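How to Tell Whether a Machine Is Ready for Your Chores

Every spring somebody in my family sends me a video of a robot folding a towel and asks if it's time to stop doing laundry. I love getting these, I really do, and my reply is always the same: let's give it a tidy-up test first. You can run this one at a kitchen table or a workbench, with a store-bought arm or one you put together yourself.

What you need

A flat board, a handful of wooden shape blocks, a kitchen timer, and a notebook. I picked up my blocks secondhand years ago and they've outlasted two arms, a Pidex and an early Manell.

Step 1. Do the chore yourself. Gather the blocks into one group, at an easy pace, and write down your time. Mine is 9 seconds, and I'm not quick.

Step 2. Scatter the blocks again and let the machine try. Keep your hands in your lap! If you nudge a piece to help, that run doesn't count.

Step 3. Repeat until you have 15 runs, changing the layout each time. A machine that only manages one layout has learned a dance, and your living room floor will never hold still for it.

Step 4. Make it harder. Leave a block or two well away from the group, and set one close to the edge of the board, where a clumsy reach would send it over.

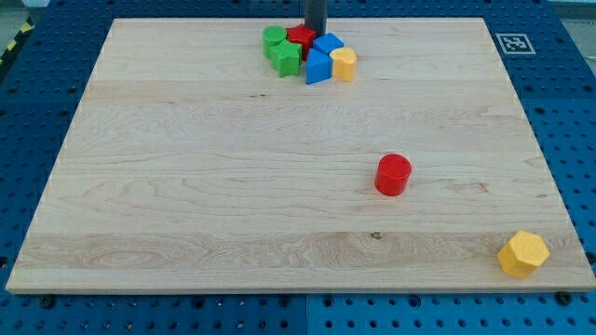

Give the stragglers their own column in the notebook. Blocks already sitting in a group can make a score look better than it is, so I only count the ones that had to travel. My Nerneo finished nearly 5 in every 18 tries the first month, and I was delighted — then I remembered I'd have to sit beside it the whole time.

Step 5. Compare the notebook with your own time. If you're still getting up to rescue pieces, keep doing that chore by hand and try again after the next software update.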